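Clotura Pradix 2 countertop compost bin: long-term review

Reviewed by Trevor Stockdale

The Pradix 2 is a lidded kitchen caddy with a charcoal filter in the lid and a removable inner pail. Clotura sells it for people who empty scraps into an outdoor pile or a curbside cart every few days. It has no motor, heater or app. I bought mine in May at full price and have used it daily in a two-person household that cooks most nights.

Construction

The outer shell is powder-coated steel with a rolled top edge. The inner pail is polypropylene with a wire handle. Empty, the whole unit weighs 1189 g on my kitchen scale, and the pail alone accounts for 458 g of that. The weight is low enough to carry one-handed when full, though the wire handle digs into the fingers and would be better with a sleeve.

The lid hinge is a plain steel pin. It holds the lid open at a little past vertical. I dislike loose lids on this type of bin, so the hinge was the main thing that put the Pradix ahead of the Sugden caddy it replaced. The Sugden lid lifts off completely and needs somewhere to go while you scrape a cutting board.

The coating has chipped in one spot near the foot, where the shell meets the counter. Bare metal shows but there is no rust so far.

Odor control

The filter is a charcoal disc in a plastic cage that twists into the underside of the lid. With a fresh disc and the lid down, I could not smell the contents from a standing position until the fourth day. Onion skins and melon rind shortened that to the third day. Coffee grounds made no difference.

Clotura suggests a new disc every three months. Mine was still working at the end of the third month and clearly finished by the middle of the fourth. Replacement discs come in pairs. Plarero makes a cheaper disc of the same diameter, but it is slightly thinner and rattles in the cage. A ring of paper towel under it stops the rattle.

Fruit flies are a separate matter. The lid has no gasket, and the gap at the hinge side is wide enough for them to pass. In warm weather I emptied the pail every second day, and that kept them down. Anyone who lets it go for a week in summer should expect flies.

What goes in

Soft fruit waste is the hardest test for a bin like this. Peels are bulky for their weight and trap air, so the pail looks full well before it is. Tearing them into strips before they go in gains a surprising amount of room. Citrus rind breaks down slowly in a cold pile and is worth chopping. 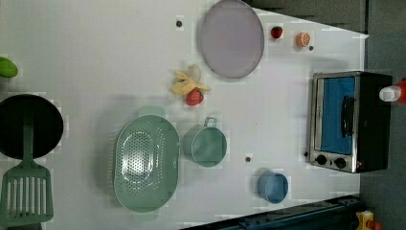

Cleaning

The pail is rated for the top rack of a dishwasher. Mine has been through many cycles without warping, but the inside has taken on a brown stain at the base that no longer comes out. The shell should be wiped by hand. Liquid collects in the seam at the bottom — check it each time the pail comes out.

Remove the filter before washing the lid. A wet disc takes two days to dry and never works as well afterward.

Verdict

A sound basic caddy with a good hinge, a decent filter and a poor seal. I would buy it again for a household that empties its scraps often. For longer storage, look for a model with a gasketed lid.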